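A robot is a machine, and buying one is a job with several steps. The steps are much the same for a school, a factory or a laboratory. Someone has to say what the robot is for, find out what it costs, check that it will fit, and make sure there is money left afterwards. This page goes through the steps in order.

## Step 1: Write down the task

The first sheet of paper in any plan has no prices on it. It says what has to be picked up, moved, turned or put down. Engineers call this the *task list*. A good task list uses exact words. "Tidy the clothes" is too loose. "Pick up one glove from a flat table and place it in a tray" is something that can be tested.

Ruwan Munshi plans equipment for a small laboratory in Foltden. His task list for next year has 5 lines, and every line is about soft things: gloves, socks, cloths, a hat and a towel. Soft things are harder for machines than boxes are. A box keeps its shape when it is squeezed. A glove folds, sags and slides.

## Step 2: Choose the hand before the arm

The part of a robot that holds things is called a *gripper*. Many grippers have two fingers that close together, like a pair of tongs. The fingers can be wide or narrow, and their tips can be hard or padded.

The gripper is chosen first. A strong arm with the wrong fingers cannot do the job, and arms cost a lot more than fingers do. Some grippers can also be held by a person. The person does the task by hand, using the gripper's fingers in place of their own, and the planners learn whether that shape of finger suits the object. Hand-held trials are slow, but they need no arm and no motor controller, so they come early in the plan.
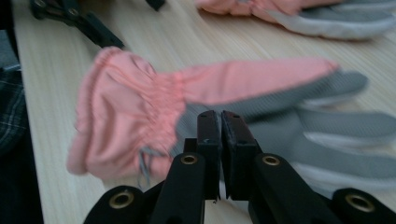 **Why not just buy the most expensive robot?**

The most expensive robot is usually built to lift heavy loads or to work very fast. If the task is light and slow, the extra money pays for strength and speed that will never be used.

## Step 3: Make a budget

A *budget* is a list of everything you expect to pay for, with the cost beside each item. The robot is only one line. A full budget also has lines for:

- the gripper and spare finger pads
- a table or stand that does not wobble
- cables, plugs and a stop button
- a computer to send the instructions
- training for the people who will use it
- repairs

The Foltden laboratory asked two suppliers, Watau and Hájek, for prices. A written price from a supplier is called a *quote*. Watau quoted 1,803 pounds for a gripper set with its cables included. Hájek quoted a lower price, but the cables and the spare pads were extra. To compare the two, Ruwan had to add the missing items to the Hájek quote. Two quotes can be compared only when they cover the same things.

He also kept 200 pounds to one side. Money kept back like this is called a *contingency*. It pays for things left off the list, such as a broken plug or a second delivery charge.

## Step 4: Measure the room

A robot arm needs space to swing. The distance it can stretch is its *reach*, and people must stay outside that distance while it is moving under power. The planner measures the table, the doorway and the gap to the nearest wall. Sockets are checked too — a long cable across the floor is a trip hazard.

## Step 5: Plan the dates

Equipment takes time to arrive. The time between ordering a thing and receiving it is the *lead time*. If a gripper has a lead time of three months and it is needed in December, the order must be placed by September at the latest.

Auður Thorlacius looks after orders at the laboratory. She keeps them in a planning chart named Dadadgate, which has one row for each item and one column for each week. An item is marked when it is ordered, again when it arrives, and a third time when it has been tested. The chart is checked every Wednesday.

## Try it yourself

Choose one object at home that is soft, such as a sock. Pick it up with kitchen tongs and put it in a bowl. Then write a task list and a budget for a machine that could do the same. Leave one line for the contingency.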